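工作间与工具 > 台式电脑拆装
作者：Birgit Meinecke　3月17日
阅读 724　分享 65　评论 4

旧台式机的开箱、除尘与重新装配

适用范围为普通立式机箱，侧板可拆，主板用螺丝固定在托板上，处理器为触点在插座一侧的类型。一体机、笔记本和带水冷的机器不适用。电源内部的维修也不在范围内，电源外壳在整个过程中不打开。

全部工作可以在一张书桌上完成，桌面要能平放机箱，旁边再留出放零件的一块地方。光线从侧上方来最好，正上方的灯会被自己的头挡住。

工具

十字螺丝刀，二号头，杆长要能伸到机箱底部。杆短的那种在机箱边缘处会歪，容易滑牙。我用的是Plustport的长杆型号，头部带弱磁性，取落进角落的螺丝够用。磁性很强的不必买。

一号头备一把，用来对付光驱侧面和部分固态硬盘的小螺丝。

软毛刷两把，一宽一窄。宽的刷机箱底和滤网，窄的刷散热片缝隙和内存槽。Istero有一种木柄的窄刷，毛软，掉毛少，洗过晾干以后不变形。旧油漆刷不行，毛根处残留的漆粒会掉下来。

手动气吹一只。罐装压缩气体也能用，罐身保持直立，喷嘴与零件之间留出一掌宽的距离。罐子倾斜时喷出的是液体，落到板上会结霜。

无纺布、棉签、异丙醇。异丙醇浓度要高，药店里含水较多的消毒酒精擦外壳可以，擦处理器顶盖和金手指时挥发太慢。

导热膏一支。开过封的先挤一点在纸上，出油分层就换新的。Fröhlich的小支装够用几次，盖子拧紧后竖着存放，头朝下。

带格子的零件盒，或者一张白纸加双面胶。扎带若干，剪钳一把，纸胶带一卷，油性笔一支。

防静电腕带，夹子一端夹在机箱没有喷漆的金属上。没有腕带时，每次伸手进机箱之前先摸一下机箱裸露的金属框，穿棉质衣服，脚下不要踩化纤地毯。

台面

桌面先清空，再铺垫子。Bostwood的橡胶台垫厚度合适，螺丝掉上去不弹。毛巾不合适，纤维会挂在焊脚上，机箱底脚放上去也会打滑。瓦楞纸板可以代替，用之前抖掉纸屑。

饮料放到别的桌子上去。

断电

关机，关掉电源背后的开关，拔下电源线，然后按住机箱前面的开机键数秒。风扇有时会动一下，这是余电放掉的表现。之后再拔其余的线：显示器、网线、键盘鼠标、音频。拔之前对着背板拍一张照片，同样颜色的圆孔有时不止一个。

显示器的接头如果带两颗手拧螺丝，先把两边完全松开再拔。只松一边就用力，常见的结果是接口上的六角铜柱跟着转出来。铜柱转出来以后不要丢，装回去用小套筒拧紧。

带锁扣的接头要按住锁扣。锁扣断了的网线直接换掉。

开侧板

多数机箱的主侧板在正对机箱前脸时的左手边，后沿有两颗螺丝。拧下以后侧板向后滑出一小段，再向外取下。卡住时用手掌在侧板后缘平推，螺丝刀不要插进缝里撬，撬过的边会翘，合不严，运行时有共振声。

取下侧板后把机箱放倒，开口朝上。放倒的时候一手托底，一手扶上沿，慢慢放。塑料前脸不要受力。

侧板立在墙边，内侧朝墙。如果上面有风道罩，罩子连同螺丝一起收好。

先记录，再动手

开箱以后第一件事是拍照。全貌一张，然后是主板下沿的小插针、主电源插头、处理器供电插头、数据线两端、风扇插头，各拍一张近的。照片里要能看清线的方向和插头上的缺口。

小插针是最费时间的地方。开机键、重启键、电源灯、硬盘灯各有一组，标字印在插头侧面，字很小，灯的两根有正负。用纸胶带把这一束按原来的次序并排粘住，写上方向，以后可以整排对回去。

数据线在两端各贴一小段胶带，写同一个记号。系统盘接在哪个口上要记清楚，装回去换了口，有些主板会改变启动次序，开机后找不到系统。

拆卸次序

先拆扩展卡。卡后端挡板的螺丝取下，显卡插槽尾部通常有一个卡扣，按下或拨开之后，卡片两端同时向上提。卡扣看不见时用塑料棒去够，金属螺丝刀滑一下就可能划断旁边的走线。卡拆下后放在防静电袋上面或者纸板上，金手指不碰手。

再拆数据线和电源线。主电源插头侧面有一个长卡舌，捏住卡舌顶端，插头左右轻摇着向上拔。拉线不行，线会从端子里脱出来。处理器供电插头在插座附近的板边，被散热器挡住时先拆散热器。

SATA数据线的接头分带金属弹片和不带的两种。带弹片的先压住弹片。不带弹片的靠摩擦固定，拔的时候顺着插入方向，不要向旁边掰。板上的塑料舌掰断以后没有好的修法。

然后是硬盘和硬盘架。有的架子可以整个取下，有的只能从侧面拧螺丝。塑料锁扣年久变脆，冬天在冷房间里放过的机器，先搬进暖和的房间里搁一段时间再扳锁扣。扳的时候拇指压住锁扣根部，食指推头部。硬盘拿出来以后平放，不叠放，不竖在桌边。

内存条两端的卡扣向外扳开，条子会自己弹起一点。有些主板只有一端能扳开，另一端是固定的，先看清楚再用力。取下的内存按插槽位置编号，装回原位。

散热器

散热器是最容易伤到处理器的一步。机器断电前先让它正常运行一段时间，导热膏受热变软，散热器好取。冷机硬拔，有时会把处理器一起从插座里带出来，这在针脚位于处理器一侧的旧型号上很常见，针脚会弯。

下压式散热器有四个塑料卡柱，按箭头方向各转四分之一圈，然后对角依次提起。螺丝固定的散热器同样按对角次序，每颗松一圈半，轮流松，直到弹簧完全放开。

风扇插头先拔。散热器左右各拧一个很小的角度，感觉到松动以后垂直向上取。取不动就再拧，不要撬。

取下后把散热器底面朝上放，底面的旧膏先不擦，看一眼它的印痕。印痕应当盖满处理器顶盖的中央区域，厚薄均匀。一边厚一边薄，说明原来压得不平，装回时要检查卡柱是否完全到位。

处理器与插座

处理器顶盖擦干净以后再开插座，次序不能颠倒。旧膏在插座关闭时擦，先用干布把大部分抹掉，再用布角蘸异丙醇，从外缘向中央擦。开着插座擦，膏和布毛会落进触点里。

打开插座时，拉杆先向下压，再向外移开卡点，然后抬起。金属压框随后掀起。处理器捏住两侧边缘，垂直提出，底面不碰任何东西。顶盖上的三角记号朝哪个角，记下来。

处理器取出后装进硬盒子，底面朝上或悬空。泡沫塑料里有静电，不用。

插座一旦敞开，上方不过手、不过线、不过工具。触点很细，线头扫过去就会倒一片。需要离开台面，或者接下来要刷灰，先盖上原装的塑料保护盖。保护盖丢了的，用一只干净的小硬纸盒倒扣在插座外围，边缘落在板上空的位置，用纸胶带固定。布和纸巾不能盖，纤维会勾住触点。

检查触点时用手电从侧面低角度照。完好的触点反光方向一致，从一个角度看去是整齐的斜纹，歪的那根会亮得不一样或者发暗。换四个方向各看一遍。

内存槽空着的时候一并检查，槽内有无灰团，两侧塑料有无裂纹。电容看顶部，平的正常，鼓起或有干涸渗出物的，这块板不再值得花时间清洁。 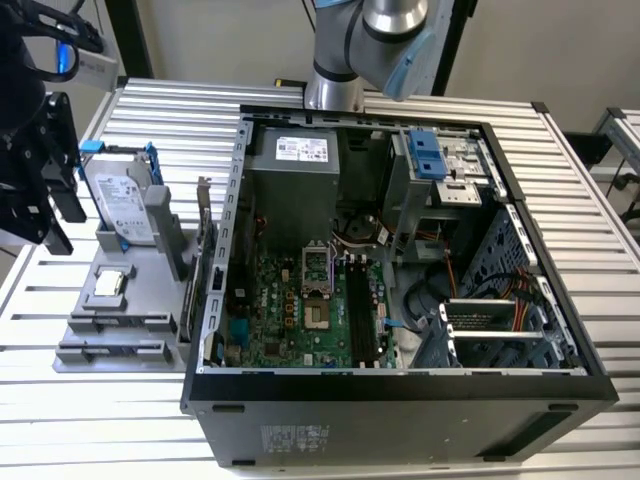
插座敞开时能不能用气吹清灰？

手动气吹可以，距离保持一掌以上，方向与触点倾斜的方向一致，轻按。罐装气体和空气压缩机不要对着插座用。灰尘吹不掉时宁可留着，刷子、棉签、布都不进插座。

机箱除尘

除尘放在主要零件取出之后。主板如果不拆下来，电源也留在原处，就把插座盖好再开始。

从高处往低处做。电源外壳的网孔先用宽刷刷松，再用吸尘器的软管口在旁边接灰，管口不接触任何零件。吸尘器的塑料管带静电，离主板留出一掌宽。电源风扇的叶片用手指或棉签从网孔外顶住，不让它被气流带着转。

前面板内侧的孔网常年积灰，孔径小，灰与油烟混在一起时刷不动。前脸能取下的先取下，塑料卡扣在内侧，逐个向外推。孔网用微湿的无纺布贴住，等几分钟，再用窄刷顺一个方向刷。水不能滴进机箱。孔网没有清通就合上侧板，换多好的风扇也没有进风。

机箱风扇逐个清洁。叶片正反两面都要擦，背面的灰更厚。擦的时候固定住轮毂，不压叶尖。转动一下听声音，有沙沙声的轴承已经缺油，含油轴承的风扇可以揭开背面标签滴一滴缝纫机油，再用新胶纸封好；标签原来的胶沾了油就粘不住了。用过这个办法的风扇多数能再撑一段时间，声音大的直接换同尺寸的更省事。

散热片用窄刷配气吹。灰结成毡状的，散热器与风扇分开，散热片单独用温水加少量洗洁精浸泡，冲净，甩水，放在通风处过一夜。带热管的也可以洗。风扇不能下水。没有完全干透不装回，缝隙里藏的水看不出来，可以用吹风机冷风再吹一遍。

机箱底部的螺丝、铜柱、断扎带、纸屑全部拣出来。多出来一颗铜柱要查清来源，它如果在主板背面的空位上，会造成短路。

橡胶脚垫看有没有变硬。变硬的脚垫在木桌面上传振动，也会留下黑印。脚垫用螺丝固定的可以整只换，胶粘的先把残胶清掉再贴新的。

外壳

黑色哑光外壳最怕两样东西：研磨性清洁剂和硅油类上光剂。前者擦出亮斑，后者留下一层油膜，灰落上去比原来更快。用拧得很干的超细纤维布擦，再用干布收一遍。手印重的地方在布上加一滴洗洁精。

标签保留。上面的型号和认证信息以后查资料、做废旧处理登记时用得着。标签边缘翘起的压平就行，不要用酒精擦标签表面，印刷的字会掉。

贴纸残胶用吹风机热风软化，指甲或塑料片推掉，剩余的用布蘸异丙醇点擦。先在背面不显眼的位置试一下漆面。

理线

理线的目的是让进风路径畅通，并且让任何一根线都碰不到风扇叶片。外观放在其次。

电源引出的线束通常比机箱需要的长，没有用到的插头也不少。先把要用的线单独挑出来走位，其余的折成一束，用扎带捆两道，塞进光驱位或者硬盘架旁边的空隙。不要塞在硬盘架正前方，那是进风口。

每条线的颜色含义是固定的：黑色为地线，红色五伏，黄色十二伏，橙色三点三伏。理线时不需要碰到导体，但知道颜色有助于判断插头有没有插反、线皮破损在哪一路。线皮破了的，把这一支停用，插头用绝缘胶带封住，或者换电源。在原处缠胶带继续用的做法我不建议。

从电源到主板的主线最粗最硬。先弯好弧度再插，插上以后线对插座不应有侧向的拉力。弧度不够时，线会慢慢把插头一侧顶松，故障表现为搬动机器后偶发不开机。

数据线弯曲处留出圆弧，不折死角。线从接头出来后先直走一小段再弯。长出的部分松松绕一个圈，扎带不要收紧，能在线上滑动为准。

风扇旁边的线单独固定。黑色的细线在黑色的风扇框边上很难看清，用手指沿风扇框内缘摸一圈，摸到线就改道。扎带头剪平，剪口朝向机箱壁，免得下次伸手进去划伤。

机箱壁上的冲孔和折边可以当固定点，边缘锋利的地方先包一层胶布再过线。

装回

次序与拆卸相反，但有几处要单独说。

处理器放入前再看一遍触点。三角对三角，缺口对凸点，手指捏住两侧放平，松手，它应当自己落稳。需要用力按的时候一定是方向不对，取出来重看。压框放下，拉杆压回卡点。拉杆压下的后半段阻力明显增大，有轻微的摩擦声，属于正常。

导热膏在顶盖中央挤一点，豌豆大小。顶盖较长的处理器可以挤成短线。散热器放上去之后不再提起来看，提起来会进气泡，提过的要擦掉重涂。固定时按对角次序，分几轮拧紧。塑料卡柱的，四个都听到响声以后，从主板背面能看见的话，确认黑色的芯已经穿出并撑开。

散热器风扇插头插在标有处理器风扇字样的插针上。插到机箱风扇针上，有些板会在开机时报错停住。

内存先把两端卡扣扳开，缺口对准，拇指在两端同时向下按，到卡扣自己弹回为止。金手指发暗的，用干净的白橡皮擦一遍，橡皮屑在离机箱远的地方抖掉。两条内存插在同色的槽里，没有颜色区分的板看说明书。

扩展卡插到底以后再上挡板螺丝。挡板下端的舌头要落进机箱的缝里，没有落进去时卡会斜，接显示器的时候接口受力。空着的扩展位装回挡片，不装的话气流从这里短路，灰也从这里进。

硬盘装回架子，四颗螺丝都要上，只上两颗的机械硬盘会振。塑料锁扣推到底，用手拽一下托架确认。

小插针按胶带的次序整排对回，然后揭掉胶带。胶带留在里面，受热以后胶会化。

试机

侧板先不装。机箱立起来，里面没有松动的东西滚动。只接电源线、显示器和键盘。

打开电源背后的开关，按开机键，看处理器风扇是否转动。转一下就停，多半是处理器供电没有插，或者内存没有插到底。风扇转而没有画面，先断电，把内存取下只插一条，换槽再试。仍然没有画面，检查显示器接的是显卡还是主板。

开机正常后进入主板设置界面，看处理器温度。闲置状态下读数稳定即可。如果温度持续上升，停机，散热器没有压平。再看硬盘是否都识别到，启动次序是否正确，时钟是否走到了错误的日期。时钟每次断电都归零，换主板上的纽扣电池。

进入系统后让机器运行一阵，听风扇。有规律的哒哒声是线碰到叶片，关机改线。嗡嗡声跟着转速变化的，把手按在侧板和硬盘架上逐处试，按住就消失的那一处就是松动点。

确认没有问题，关机断电，装侧板。侧板先对齐所有的卡槽再向前推，推到底以后上螺丝。螺丝手拧到有阻力，再用螺丝刀加四分之一圈。

螺丝的分类

机箱里常见的螺丝有粗牙和细牙两种，外观接近。粗牙用于侧板、电源、挡板和机械硬盘，细牙用于光驱、小尺寸硬盘和多数主板铜柱。拧进去两圈以后还能用手指转动的，牙型是对的。第一圈就发紧，停下来换一种。

拆一步，放一格，格子旁边写名称。家里备一小盒杂螺丝，粗牙细牙分开装，每次拆废机器时补充。风扇用的自攻螺丝又粗又短，单独放，它拧进铁皮孔会把牙毁掉。

拆下不用的零件怎样存放

内存、扩展卡和处理器装防静电袋，袋外贴标签，写型号和拆下的月份。硬盘在袋外再包一层气泡膜，平放进盒子。电源线和数据线绕圈，用魔术贴扎，橡皮筋放久了会粘在线皮上。

空机箱如果要存放，插座上盖好保护盖，扩展位挡片装齐，侧板合上，外面套一只布袋或大纸箱。塑料袋不透气，地下室里会结露。机箱内放一包干燥剂，固定在底部，离开主板。

地下室、车库和阳台都不是合适的存放处。室内柜子下层可以，离暖气远一些。

清洁间隔

有地毯、有宠物或者机箱放在地上的，每半年看一次滤网，一年开箱一次。放在桌面上、房间里没有这些情况的，两年开箱一次足够。导热膏在没有取下散热器的情况下不必定期更换，取下过就一定换。

我自己把开箱安排在每年四月，停暖以后，室内空气不那么干，静电也少。

补充（来自读者Fletcher McPhee的来信）：他的机箱硬盘架锁扣断了一只，原厂件买不到，用一颗短的粗牙螺丝从侧面穿过原有的孔固定，效果可以接受。螺丝长度要先比过，伸进架子内侧的部分不能碰到硬盘电路板。我照此在一台旧机器上做过，拆装比锁扣慢，其他没有问题。

标签：台式机　除尘　理线　导热膏　螺丝收纳
收藏 510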